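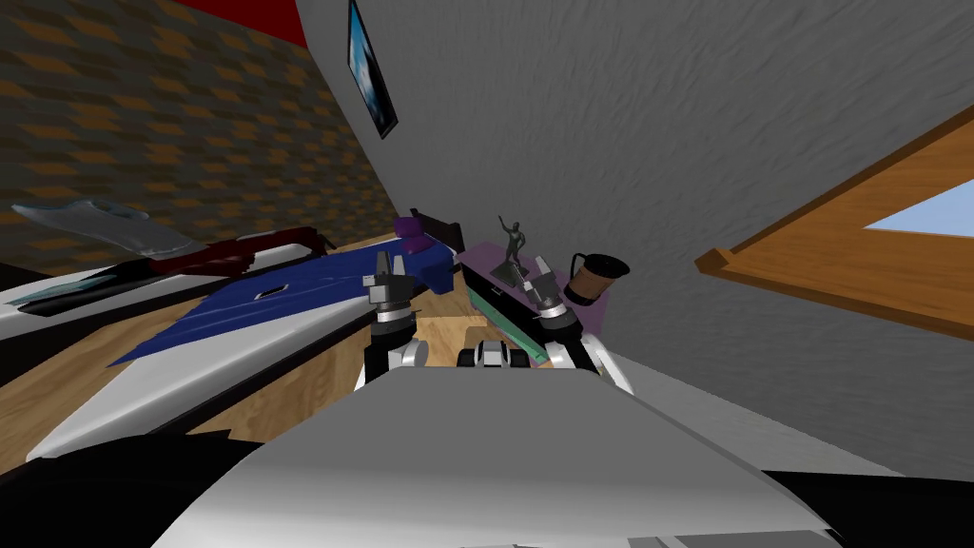 Household Robotics Group | Equipment & Planning

The budget round closes in September and our equipment lead had half an hour between meetings, so this is a quick one. Notes typed up the same afternoon.

First question, obviously: why simulate a bedroom before buying anything? "Cheaper to get it wrong," they said. Two arms, parallel grippers, a bed, small stuff like a mug and a figurine to reach for. All rendered. "If the arms can't get at a bedside table in software I'm not signing for the real ones."

Money, then. The plan has one two-armed unit from Momow, quote still open, and grippers bought seperately from Tollow at 500 a pair. Spare fingers are extra. "Everyone forgets fingers. They're a consumable, put them in the consumables line." Last year they weren't, and the overspend came out of travel.

What about compute? Already got most of it. The simulation licences come to almost 4,000 for the year, renewed in one go, and that one is not up for discussion. Delivery of the arms is the bigger worry. Wuyts quoted 30 weeks on a similar base and then went quiet. "So we plan for late. I'd sooner have the room ready and nothing in it."

The room itself is another cost, small but fiddly. Second-hand bed, bedding, shelf, a box of household bits. There's a list with 166 lines on it and most of them are under a tenner. Purchasing would like it as one order. It won't be one order.

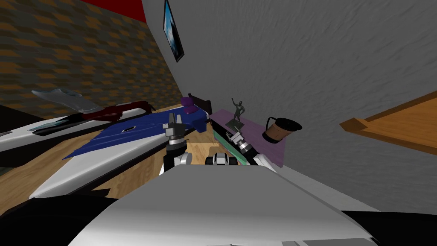

Jimlow, reading the draft plan, wasn't convinced on the grippers and asked why the group would commit to one type before the reach tests are finished, when a second type on loan would cost only the carriage. Also wanted to see a figure for servicing, as there isn't one.

Fair point on servicing, we were told. It's going in. On the grippers: "Loans are fine until you break one." They'll ask Tollow anyway, and hold back the second pair untill the tests are written up.

Anything you'd cut if the total comes back too high? Long pause. "The second workstation. Then the nice flooring." Not the spares.

Revised sheet goes round before the deadline, comments by noon on the day it lands please.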